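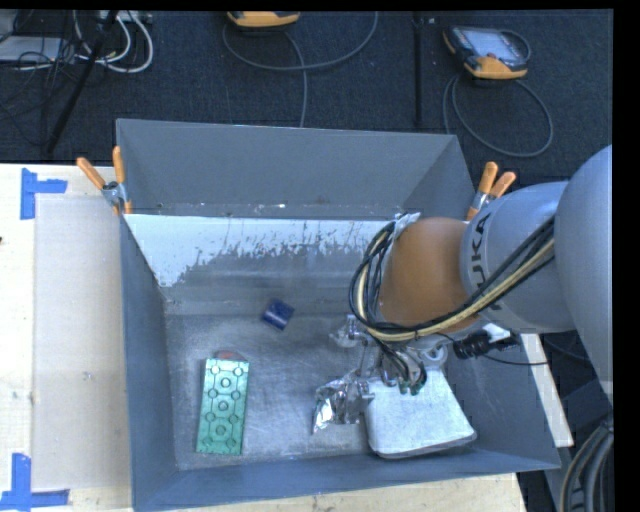

Vukeck 容器叫法数据集，说明文件。收的是汉语各地口语里怎么叫装东西的家伙：箱、桶、筐、篓、盆、槽、匣、斗、笼，还有一堆写不出字的。一条记录就是一个人对一样东西的一个叫法，加上他愿意多说的几句话。最麻烦的是边界上的东西。像敞口、没盖、灰色金属、大个儿、往浅色木桌上一搁的那种，有人叫箱子，有人叫铁盒子，有人叫槽，还有人坚持没盖就不能叫箱，得叫斗。这类分歧就是本集子的主要内容，不要当噪声洗掉。

版本
当前公开版，2023年4月14日打包。一月份那个预览包请删掉，编码有问题，“篓”全变成问号了。引用过预览包的请换，数字对不上的。

基本情况
原始记录 3584 条
清理后可用 3131 条
提示词条 500 个（词条就是“装米的”“洗脚用的”这种描述，不是图）
方言大区 4 个：官话、吴语、粤语、闽语。客家话、湘语、赣语收了一点，太少，没放进来，别问什么时候放，不知道
格式：纯文本，制表符分隔，UTF-8，无 BOM
语言：条目是汉字加音标，备注是普通话，少数备注发音人自己写的，有错别字，保留

文件
records.tsv 主表，清理后的
raw.tsv 原始表，含被剔除的，最后一列是剔除理由
prompts.tsv 提示词条
regions.tsv 大区和片的对照，参考用，划分有争议的地方见下
CHANGES 改动记录，写得很简，见谅
LICENSE 许可

主表各列
id 记录号，不连续，删掉的号不补
prompt 提示词条编号
region 大区
place 县级地名，发音人自己报的，没有去核
form 叫法，汉字
form_ok 汉字是不是可靠，y / n / u。u 是拿不准，不是没填
ipa 音标，宽式。吴语部分声调标调值，别处有的标调类，没统一，用之前先看 tone_sys 那一列
tone_sys 声调记法，value / class / none
meas 量词，一个、一只、一口、一把……空着就是没问到
cover 叫这个名字的东西带不带盖，发音人说的
mat 发音人认为应该是什么料子的
size 大小，只有 s m l，主观得很
old 老派还是新派叫法，发音人自己说，自己说，自己说
note 备注

怎么收的
电话和当面都有。先念词条，比如“家里放米的那个，高的”，让对方用自己家里的话讲。不给图，也不给普通话名称，怕带跑。给了图大家就会照着图描述，什么“那个大的灰的”，拿不到名字。词条读三遍还没反应就跳过。之后追问四件事：量词、有没有盖、什么料、老人是不是也这么叫。追问顺序固定，前期有些录音顺序是乱的，已在备注里标“序乱”。

转写由 Kellberg 语料室做，初转一人，复核一人，两人不一致的放到 form_ok = u。没有第三人仲裁，人手不够。想自己仲裁的可以，录音不公开，但音标两版都在 raw.tsv 里。

归一化用的是 Venkataraman 规则表，只管异体字和简繁，“櫃”并到“柜”，“籠”并到“笼”。本字考证一概不做。同音代替的字前面加了个星号，比如粤语区部分词。有同行来信说某某字本字该写什么，都收到了，都有道理，互相打架，所以都没改。

剔除理由
重复提交；词条听错了（问米缸答米饭）；整段普通话且发音人自己承认平时不这么讲；地名空着；发音人后来要求撤回。撤回的在 raw.tsv 里也没有，号都没留。
注意：单纯“像普通话”不是剔除理由。很多地方年轻人就是叫“收纳箱”，那就是他们的叫法，留着。

几个常见的坑

1 箱和盒
不少官话点按大小分，手能端的叫盒，端不动叫箱。可是也有点按料子分，纸的叫盒，木的铁的叫箱，跟大小没关系。拿 size 一列去预测会很难看。先分片再看。

2 桶和筒
音近，转写时混过一批。闽语部分已经返工，吴语部分只返了一半。看到 form 是“筒”、mat 是木头的，多半是错的，但也有真的，别批量替换。

3 斗
两种用法搅在一起。一种是量米的斗，一种是随便什么没盖的方口容器。备注里能分就分了，分不开的写“斗？”。搜的时候问号是全角。

4 “东西”“家伙”“那个”
有发音人一路答“家伙”。没删。form 就是“家伙”。做词频的话自己过滤。

5 儿化
官话部分，儿写不写出来没统一。盒儿、盒、盒子算三个不同的 form。要合并的话按 ipa 合，别按汉字合。

6 量词
“一口箱子”大多是老派，但 old 一列跟 meas 一列是分开问的，有人说自己是新派同时用“口”。不是录入错误。

7 地名
撤县设区的按发音人报的写，老名新名都有。regions.tsv 里能对上的对了。有一处县名重名，分在两个省，备注里写了省，别光用 place 一列去连表。

片的划分
官话内部只分到片，参考了几本公开的方言地图，彼此不一样的地方取了发音人自己的认同。这个做法有人不同意。边界县建议跑两遍，划这边一遍划那边一遍，看结论动不动。动了就别写进结论里。

适合拿来做
词汇地理、量词搭配、称名边界（同一样东西到底算箱还是算盆）、给词典补例子、上课当练习材料。有老师让学生回家问爷爷奶奶再跟表里对，效果听说不错，学生回来会吵架。

不适合
别拿来做语音研究，音标是宽式，不够细。
别拿来推人口比例，发音人是托人找的，谁熟找谁，吴语女性明显偏多，闽语老人明显偏多。
别拿来考证本字。
别拿来判断谁的方言“纯”。这个真的别。

偏差和缺口
城里人少，县里人多。船上用的、打铁用的、豆腐坊用的容器几乎没有，词条是按居家拟的，行业词基本靠发音人顺嘴提到。装死物的多，装活物的少，鸡笼鸭笼有，鱼篓有，别的没了。陶的和竹的说法丰富，金属和塑料的说法单薄，一方面是词条偏老，一方面也可能真是这样，从这批数据看不出来。
词条本身有引导。“没有盖子的”这几个字一念，有些人就避开箱字了。换成“敞着口的”会不会不一样，没试过，打算试。

个人信息
没有姓名，没有电话，年龄只有段。备注里人名地名店名都抹了，抹成“某某”。漏抹的请来信，当天改。有一条备注讲自家嫁妆箱子讲得很长，发音人本人同意全文保留，读过的都说好看。

读表
制表符分隔，备注里的换行已换成竖线。用表格软件直接双击打开会把部分记录号认成日期，请走导入，第一列选文本。音标显示成方块是字体问题，装个带音标的字体，不是文件坏了。

校验
解压后先数行，主表去掉表头 3131 行，原始表去掉表头 3584 行。对不上就是没下完，重下。放在 Fandness 上，偶尔断，断了会续，续完有时候尾巴少一点。

许可
署名即可，可商用，改了请说改了什么。词典编纂用随便用，出版了告诉一声，想看看。

引用写法
Doina Obradović 编，Vukeck 容器叫法数据集，Kellberg 语料室，公开版。
写成“等编”也行，转写的人都在 CHANGES 末尾列着。

已知问题，还没修
吴语“桶／筒”后一半没返工
prompts.tsv 里有两条词条意思重复，都是腌菜用的，合不合还没定
mat 一列“铁”“铁皮”“白铁”没并，发音人分得很清，我们分不清
cover 一列空值有两种写法，空和短横，以后统一成短横
tone_sys 有个别行标错，见到 none 但 ipa 里明明有调的，以 ipa 为淮
粤语部分备注有一段编码修过一轮，可能还有残留

报错
写记录号，写哪一列，写你觉得应该是什么。光说“不对”没法查。如果是本地人，顺便写上哪个县、您家老人怎么叫，我们拿去跟旁边几个点对一下，下一版一块儿改，回信会慢，手上还有一批锅碗的没转完。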